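Prulla P7 cross-line laser level: bench and site test

The P7 is the smaller of the two self-levelling units Prulla sells for indoor work. It projects one horizontal and one vertical line in green, runs on a removable cell, and comes with a magnetic bracket, a wall plate and a soft case. I used it for hanging pictures, setting out shelf rails and checking a run of kitchen wall units that had been fitted by someone else.

Setting up takes very little time. The slider on the side unlocks the pendulum and switches on both lines together. To get the horizontal line alone you press the top button once, and again for the vertical. The lines settle in a couple of seconds on a firm surface. On a suspended timber floor they tremble whenever anyone walks past, and the damping is no better than that of the older model.

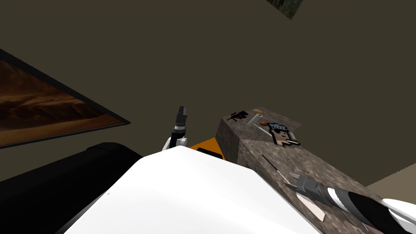 Words: Eluned Bevan
Tests: Zanele Venter
Updated 31st October

Picture hanging is where most buyers will use it. On a dark wall the green line loses some contrast, and on olive and brown paints we had to draw the curtains to see it clearly at the far end of the room. On white emulsion it was easy to follow in daylight. For a large framed picture, set the horizontal line at the height of the fixings and measure down from the top of the frame to the hanging wire at full tension. The laser does nothing to help with that second measurement, and it is the one people get wrong.

Accuracy was checked by the usual reversal method: mark the line on one wall, turn the unit through a half circle, mark the opposite wall, then move it across and repeat. The difference over 10 metres was within the maker's stated limit. The vertical line was compared with a plumb bob in a stairwell and agreed with it to the width of the line.

The bracket is the weak part. Its magnets hold well on steel stud, but the height screw has backlash, so the line drops slightly when you let go of the knob. Approach the mark from below and it stays put. The Trinent bracket, sold separately, has the same thread and no such fault.

Battery life was over 7 hours with both lines on. Charging is by USB-C, and the unit will not run while it charges. The Jison equivalent will, and it also has a lower line for floor tiles, though its case is bulkier and its pendulum lock rattled on our sample.

Spare cells are stocked by Chauke under part number 23.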